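Trorna yard unit, Suma Road

Lockable single-story storage unit with roller door, 1,245 sq ft, offered on a 7 year lease. Hanrahan call it "workshop ready". We would want to see the power supply first – the listing gives 60 amps and no test date.
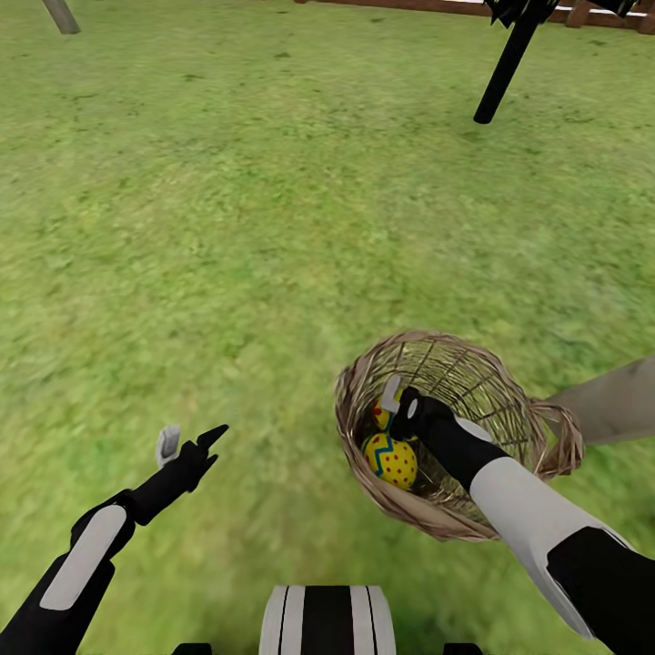 Access and parking

The rear lane is shared with the Wernosix depot. The listing promises 22 spaces but doesn't say how many come with this unit. Get that in writing, along with who pays for snow clearing in January.

Service charge is "to be confirmed", as it was last year.

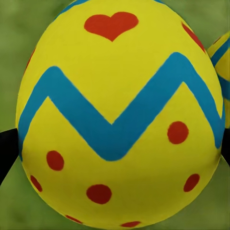

A former tenant writes that the roller door sticks in cold weather and the lane is blocked by trucks most days before 9 a.m. The rent, they add, was fair for the size.

Viewings by appointment through the agent.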